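Skorngate Town F.C.

Skorngate Town Football Club is a semi-professional soccer club based in the market town of Skorngate. The first team plays its home matches at Pandemitz Park and is best known for its long, loud and thoroughly enjoyable rivalry with Cestham Rovers, whose ground lies just across the river. The club's nickname is the Potters, after the kilns that once stood along the south bank.

History

The club grew out of a works team at the old tile factory, where the night shift and the day shift played each other on a sloping field behind the drying sheds. Lionel Cheetham, a kiln foreman and by all accounts a ferocious tackler, brought the two sides together under one name and served as the first captain. His original team wore whatever green cloth the factory could spare, and green has been the home color ever since.

For decades Skorngate bounced between the lower regional divisions, rarely winning much but drawing crowds that bigger clubs would have envied. The breakthrough came under head coach Obsa Seyoum, a former midfielder who took over with the club second from bottom and no recognized striker on the books. He switched the team to a high-pressing style, promoted three players from the youth side, and went the rest of that season without a home defeat. Promotion followed the next May, sealed by a superb 4–3 win at Cestham in which Skorngate came back from three goals down at halftime. Supporters still sing about it!

Ground

Pandemitz Park has one seated stand, a covered terrace known as the Shed, and two open ends. The field keeps a trace of its famous slope, falling gently toward the river end, and Skorngate captains who win the toss nearly always choose to attack uphill first. The floodlights were first used for a midweek cup tie on Tue 10 September, a wonderfully chaotic evening on which kickoff had to be put back so that the line at the turnstiles could clear.

Players

Tín Từ, a quick and inventive winger, holds the club record for league goals in a season with 21, an astonishing total for a player who began as a left back. Goalkeeper Hậu Kim, whose surname gave the Kim End its name, was a fixture of the promotion side and saved two penalties in the deciding match at Cestham. He later returned to coach the goalkeepers.

Loan Văn captained the women's team from its first season and led it to the regional cup final, where it won 5–0. Her opening goal, a volley from well outside the penalty area, is regularly voted the finest ever scored in Skorngate colors.

Rivalry with Cestham Rovers

Matches between the clubs are called the Bridge Derby. Visiting fans traditionally walk across the old footbridge together before kickoff, bringing drums, flags and a great deal of noise. The winner holds the Clay Cup, a squat brown trophy with a chipped handle, until the next meeting. Cestham lead the overall series, though Skorngate have had much the better of recent encounters.

Colors and crest

The home kit is a green shirt with white shorts and green socks. Away shirts have usually been white or pale yellow. The crest shows a kiln above three wavy lines for the river.
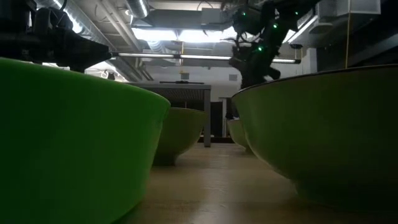 See also

Bridge Derby
Cestham Rovers F.C.
Pandemitz Park
Clay Cup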